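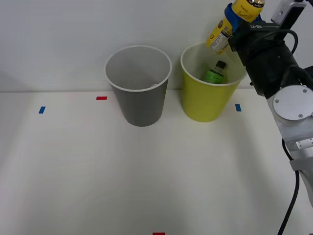

Two cups are enough, my sister wrote from Gustby, one for what you keep and one for what you throw away, and if you need a third cup you are only being weak.

I read this standing, with my coat still on. The flat in Dastport had been our mother's for most of her life, and the Heitmann office wanted the keys back at the end of January. The big things were already gone. The wardrobe went first, then the bed, then the sofa where she slept more often than in the bed. What remained was the bathroom shelf, and my sister and I had both left it until the end without saying so.

Our mother kept little bottles. She kept the ones from hotels and the ones from the chemist, the ones for the eyes and the ones for the hands, and some in which she had poured something else and written nothing on the outside. She never bought a large bottle if a small one existed. When I was a child I believed that it was a question of money. Later I compared the prices and saw that the small ones cost her much more.

I answered my sister that I would use two cups, and that the yellow one was for keeping.

Good, she wrote. And the grey one must be full when you finish.

I carried everything from the shelf in a shopping bag and sat down. The heating made its knocking, which I had forgotten, and behind the wall a neighbour was listening to the radio. I took the first bottle out of the bag. It had come from the Trillitz hotel, where our parents went once, before us, and the label said that one should use it sparingly. There was nothing in it any more. I opened it and it smelled of nothing also, or of the cupboard. I could not say why this one should go into the grey cup, so I put it back in the bag for a moment, to think.
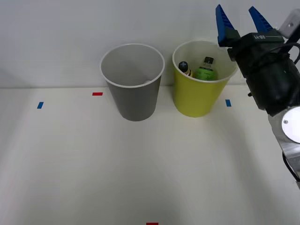
It is a strange work to decide about things that are so small. With the wardrobe there was no discussion, it was too heavy and neither of us has a wall for it. Two men came and took it down the stairs and I gave them coffee. But a bottle weighs nothing and fits in any pocket, and so there is no honest reason against it. I could have taken the whole bag home on the number 13 bus and no passenger would have looked at me twice.

I telephoned my sister. She was cooking, I could hear the lid of a pot.

"How far are you?" she asked.

"I have started," I said.

"What is in the grey one?"

I looked at the window. It was nearly four in the afternoon and the street lamps were coming on along the harbour.

"You could come and help," I said.

"The train takes the whole evening. And I would be worse than you, you know this."

I did not know this. I had always thought that she was the hard one. She was the one who sold the car and who wrote to the bank, and when the bank answered that 748 was still missing from some account, she found it the same day, in another account. I asked her what she meant. She was quiet for a while, and then she said that in the summer, when she had come to look after our mother, she had taken a bottle of the hand lotion home with her. It was almost finished. She kept it next to her bed, and she did not use it, she only opened it sometimes – not every night.

"You should have told me," I said.

"You would have wanted it."

This was true.

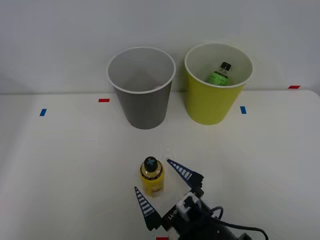 Our mother had one opinion about bottles which she repeated all her life, that the last part is the best part and you must be patient for it. She leaned them against the tiles, or inside a glass, and in the morning there was always a little more. I had not thought of it for years. When I put down the telephone I looked at the cups, and the green bottle was lying tilted in the yellow one with its black cap up near the rim, leaning on the side the way she would have left it. Beside it the grey cup stood with its mouth open and nothing in it. I thought of my sister, asking again what was in the grey one, and I thought that I would have to lie to her or else buy something in order to throw it away.

I sent her a message that the work was going well.

Which ones are you keeping, she wrote back.

The green one, I wrote. I am not finished.

There was no answer for some minutes. The neighbour switched off the radio and I heard him run water into a kettle. Then she wrote that the last train from Gustby was at half past six, and was there still something to sleep on.

I wrote that there was the carpet, and two blankets, and that I would go down now and buy bread before the shop closed.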